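Right, we've had our offer accepted, so I can finally moan about estate agents in public. Thread, because people kept asking how the flat hunt was going and I kept saying "fine" through my teeth.

2/ Quick background. We've been looking since August. Two bedrooms, somewhere to put a bike, not on the ring road. I didn't think that was greedy, but apparently in Lerkberg it's like asking for a moat.

3/ We saw 7 places in the end. One had a shower in the kitchen. I don't mean next to the kitchen, I mean you could've stirred a pan from it. The agent called it "flexible living" and kept a completely straight face, so fair play to them.

4/ Most of the viewings were through Willems, who have nearly every listing on our side of town. They're nice enough in person! But each slot is 30 minutes with three other couples in it, and you all shuffle round the airing cupboard pretending you aren't measuring each other up.

5/ Tip from me, for what it's worth: go back in the evening on your own and stand outside. We did this for a place on the hill that we loved – sun in the kitchen, huge windows, the lot. At teatime the road was solid with cars cutting through to the bypass. Didn't offer.

6/ Then there was the one we lost. We offered the asking price, they said yes, we told both sets of parents, I picked a paint colour. A week later it went to somebody with cash. You can do that here right up until contracts are exchanged and all you get is a "sorry for the disappointment" email. I had a proper cry about it, not going to lie.
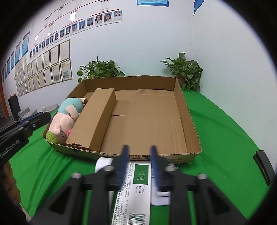 7/ Bram replied to the last one to say the same thing happened to them twice, and that second time round they asked for the listing to be taken down before they paid for a survey. Wish I'd known you could ask! We did it this time and the seller agreed the same afternoon.

8/ The new place came through Sulik, who are tiny, just a desk and a kettle above the chemist's. They rang me back every single time. I know that's a low bar but after four months of voicemail I nearly sent flowers.

9/ It's a first-floor flat, a bit brown inside, with a decent hallway (bike!) and a shed we share with downstairs. The lease is long, I checked, then my mum checked, then I checked again because she'd made me nervous.

10/ Someone asked about the mortgage side. We used Dromia for the broker bit and it was OK. Loads of forms. They wanted the same payslip from me on separate occasions and I'd swear it was the same person asking. Do yourself a favour and keep everything in one folder from the start – mine was spread over two laptops and a drawer.

11/ Things I'd ask at a first viewing now: what's the service charge and when did it last go up, how old is the boiler, is the seller buying somewhere else, and has a sale already fallen through. That last one makes agents go a bit quiet, and then they tell you all sorts.

12/ Survey came back this morning, 17/12/2018, all 28 pages of it. Some damp by the back window and a gutter that wants replacing. We're asking for a bit off the price to cover the gutter and we'll live with the window till spring.

13/ Solicitor reckons end of January if the searches come back on time. I'm trying not to look at sofas. I have looked at a lot of sofas.

14/ Will add to this when we hear about the gutter. If you've bought a leasehold flat round here and there's something I should be asking the solicitor, please shout, my replies are open.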